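Stustmont Laundry Room Users, minutes, April

Present: me (Nyokabi Kashindye, taking notes again, so blame me for the spelling), plus most of the second floor and a few from the ground floor who came for the biscuits. We started late as the hall was locked.

**Last minutes**

Agreed, once I'd changed "dryer" to "drier" and then back again!

**Machines**

We have 4 washers and 2 of them are sulking. Ristulero came out to look and want to order a new drum seal for the one by the door — I've got their quote and will put it under people's doors. There was a long chat about whether we should try Sivakumar instead (they did the boiler, and they were quick), but most of us felt it was rude to switch halfway through a job. I'll ring Ristulero and ask for a date.

**Booking sheet**

The paper sheet stays. I know, I know, some of you want it on your phones, but we tried that and I spent the whole of last winter reading it out to people on the stairs. Slots go down to 2 hours. Please cross yourself off if you aren't coming.

**Money**

The tin has paid for powder and the new mop. We agreed to spend up to £25 on shelves for the corner, which I'm very pleased about as I've been moaning about that corner for ages.

**Film night**

Cinemach will lend us the projector again if we fetch it ourselves. I'd like something cheerful this time, please. Start at 7, bring a cushion, and if you can carry one end of a projector come and find me.

**Folding and odds and ends**
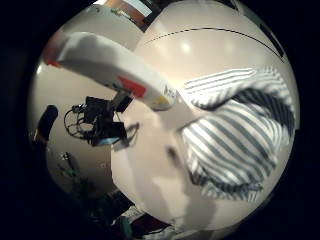
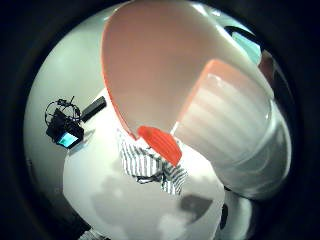

Left-behind things will now be kept for 12 days and then go to the charity shop, and I'll stick a note on the door to say so. The ground floor asked for longer and we had a vote, which they lost (sorry!). Somebody also asked about pegs. We do have pegs, they're in the cupboard behind the ironing board.

**Any other business**

The window sticks. I'll bring a candle stub to rub along the runner and we'll see if that helps. Next meeting is in the same hall, and I'll get the key beforehand.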